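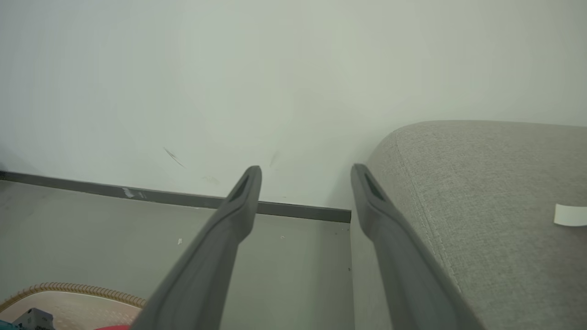
Workden lounge refit, Vasby building
Progress report for May
Prepared by Simão Cunha for Sieglinde Voß

Work since the last report

The old carpet tiles are out and the gray floor is down in the lounge and the short corridor, 146 square meters in all. Arne Diekmann checked the levels before the adhesive went on and had one low area near the corridor door filled. The walls were painted white and the dark gray baseboard was fitted after that.

The upholstered furniture came from Hollmann in two deliveries. We have placed the light gray sofa against the wall as drawn. The side chairs are still in the storage room because the second delivery came without their legs. Hollmann has agreed to send them at no charge.

Open items

The lounge has not been signed off. Braulio Cárdenas walked through it with me and we agreed on the following list:

Wall by the sofa: faint gray marks and a thin diagonal scuff. To be cleaned first and painted over only if they stay.

Baseboard, same wall: a small white scuff or spot of paint. Try wiping it off before touching up.

Sofa: small white tag or piece of tape on the side of the arm. Remove by hand, no blade near the seam.

Floor: small white specks. Final sweep once the painter is done.

Corridor door: rubs at the bottom, to be planed.

Till Albers will do the wall and baseboard in one visit. He asked for the sofa to be pulled out and covered before he starts, and we will do that the evening before.

Budget

The furniture line closed at 1152 euros under the estimate — mostly because we kept the existing low tables. I would like to move 500 of that to window blinds, which were left out of the first application. The afternoon sun reaches the seating from 3:30 on, and staff have asked about it. Korkwood has quoted for blinds in two fabrics and the cheaper one fits the amount.

Next steps

Chair legs delivered and fitted. Touch-up, door and final cleaning. Handover follows 5 working days after that, to give the paint time to harden before people lean furniture against it. Please let me know about the blinds before I confirm with Korkwood — their price holds until the end of the month.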